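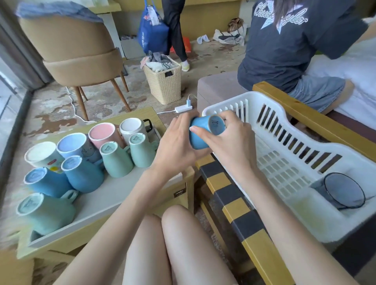 From: P. Ambler
To: honness-home
Subject: Re: [honness-home] Open tray storage for mugs, base up or base down

On 16 Jan 2023, Tudor Husar wrote:

> We have moved out of the flat with the wall cupboards and the new place
> in Zonstead has no cupboard low enough for my mother to use. The plan is
> to keep the mugs in daily use on a tray on top of a low side table in the
> bedroom, next to where the kettle will go. The tray is a Lobo, the large
> one, 59 cm on the long side, with a raised edge all round.
>
> Points I am unsure about:
>
> a) Base up or base down. Base up keeps the dust out but I have read that
> a mug put away damp will smell.
> b) Whether glasses can share the tray with stoneware.
> c) Order of loading. I have mixed sizes and the handles foul each other.
> d) The Trirkus mugs have an unglazed ring underneath and it has gone
> brown on two of them. Is this dirt or damage?
>
> The drying rack is a plastic one with slatted sides and it would stand on
> the bench beside the table while I unload it. I can measure anything that
> is needed.
>
> Tudor

Replies in order, except that (d) is dealt with under (a), as the two are connected.

Re (a). Base up is correct for an open tray. The objection about smell applies to mugs inverted on a flat non-absorbent surface while there is still water inside. The rim makes a fairly good seal against a smooth tray and the trapped air stays saturated. On a slatted rack this does not arise. The remedy is to keep drying and storage as two separate stages. Dry in the rack, inverted, until the inside is dry to a finger. Then transfer. I tested this in September with one mug left wet on a smooth tray and one on a rack in the same room, unheated. The rack one was dry the next morning. The tray one still had a film of water inside after 14 hours.

Check the base as well as the inside. Many mugs have a recess within the foot ring, and when the mug is inverted this recess becomes a shallow dish. Water from the last rinse sits in it. If you pick the mug up from the rack and turn it over without tipping it sideways first, the water runs down the outside and on to the tray. Tip, wipe the recess, then put it down.

This is also my answer to (d). An unglazed foot ring is bare fired clay and will take up tea if it stands in it. Brown on the ring is nearly always staining from a wet worktop or saucer. Bicarbonate paste, a soft brush, rinse, dry base up. Damage would show as a rough edge or a flake missing, and you would feel it with a thumbnail. While the mugs are inverted it is convenient to read the base marks, so that is the time to check which ones are marked for the dishwasher and which are not. Some marks are only printed on a paper label. Soak those off before the first wash or they end up in the filter.

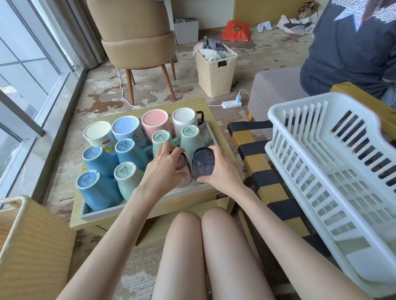

Can glass tumblers go on the same tray as the mugs?

They can, provided they are loaded last and stand at a corner on the side nearest to you, with the bases up like everything else. The rim is the weak part of a tumbler. Inverted, it carries the weight of the glass, and that is acceptable on a flat tray but not on grit, so wipe the tray first. What breaks them is a stoneware handle swung into the side while somebody is reaching for a mug at the back. With the glasses at a near corner the reach does not pass over them. If you take two at once, one in each hand, set them down one after the other. I would not stack tumblers inside each other on a table used by anyone with weak hands, as they jam.

Leave 8 mm between glass and the nearest mug. That is a little less than a finger's width and can be judged without a ruler.
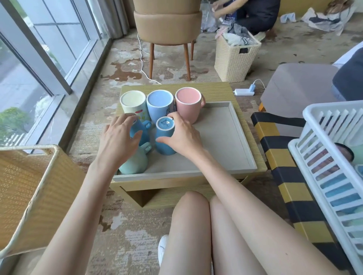 ORDER OF LOADING

This is item (c).

Begin with the larger mugs at the far edge, in a row. Smaller ones go in front of them. The reverse arrangement looks tidier from across the room but means lifting everything over the top of a tall mug, and it hides the small ones from someone sitting down.

Start at one end of the tray and work along. Do not spread the first few mugs evenly and fill in afterwards. The gaps come out slightly too small for the last ones and the whole lot has to be shuffled, with rims scraping. Loading from one side keeps the spare space in a single block, and this is where the glasses or a late addition will go.

Handles should all point the same way, or as near as the shapes allow. For a right-handed user seated in front of the table I would point them right. A flared mug is awkward when inverted, as its widest part is then at the bottom and it needs more floor than its base suggests. Put flared ones at a near corner where one side is against the rim of the tray.

Regarding the table. A 59 cm tray is heavy once full and should not be carried loaded. Bring the rack to the tray, as you propose. Before you load, check that all four feet of the table are firm on the carpet and that the tray does not overhang at either end. If it does, move it back until the overhang is shared or, better, get a shorter tray.

Measurements I would still like from you: height of the table top, height of the bench seat, and the diameter at the rim of the largest Trirkus mug. The three together will tell us whether two full rows fit with the handles clear. The archive has a thread on non-slip liners, under "shelf mat", but most of it concerns cutlery drawers.

P.

--
honness-home mailing list
To leave the list, send a blank message with the subject "unsubscribe"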